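Teleop demos: the two arms keep fighting over the shoe
Asked 2021-10-29 by Marwa Hegazy
Viewed 578 times

I'm recording demos by remote control on a two-arm setup. The task is to lace up a shoe and put the insole in. My trouble is the middle of the table. Both grippers need to be over the shoe, and I end up with them almost touching. Then I freeze, and the recording has a long pause in it.
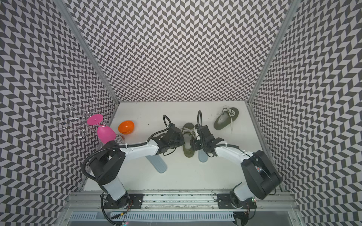 Both grippers over the center shoe, second shoe at the back right

I have 7 good demos so far and many more bad ones. Should I cut the pauses out or record again? Also, does it matter that I leave other things on the table, like the glass rack and the bowl?

2 answers

Aurelio Rosales
Record again. If you cut a pause, check that the arm positions match on both sides of the cut. Mine didn't, and the arms jerked on playback.
For the crowding, pick one arm to hold the shoe and keep it still – the other one does the lace. Do the insole first, while the shoe is open. Practice it five times with recording off.
Leave the other things out if they will be there when the robot runs by itself, but move them between demos. I would take the clear glass away from the left arm's cable until you are used to the controls.

Karla Sandoval
Same problem here, slower hands helped a bit. What rate are you recording at?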